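**Clerura to Reissue Paulík Concert Film in February**

Clerura announced on 27th October that it will return the concert film *Fatness* to circulation in February, ending a long absence from theaters and home video. The film follows the band Paulík through its final tour and closes with the performance at Ornmont Hall.

The new edition runs 226 minutes and restores 13 songs left out of the original release. Sound was transferred from the concert tapes under the supervision of Rostislav Skála. Rehearsal arguments trimmed from earlier television broadcasts have been kept in full.

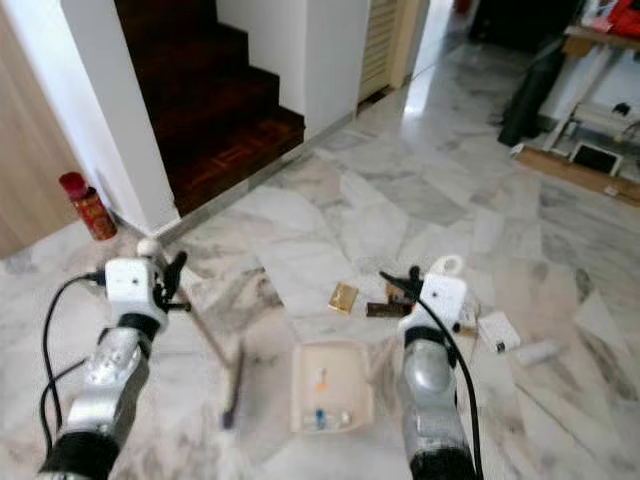 Viera Bartoš wrote to the label that fans had asked for the complete film for years and that the arguments should never have been cut. She also asked whether the mono soundtrack would be included. Clerura confirmed that it will be offered as a second audio option.

Screenings are planned in up to 12 cities, beginning at Ornmont Hall, where 518 seats will be available for the opening night. Members of the label's mailing list may reserve tickets first. Prices for the disc edition will be published with the final track list. Questions regarding group bookings should be directed to Štěpánka Vrabec at the Clerura press office.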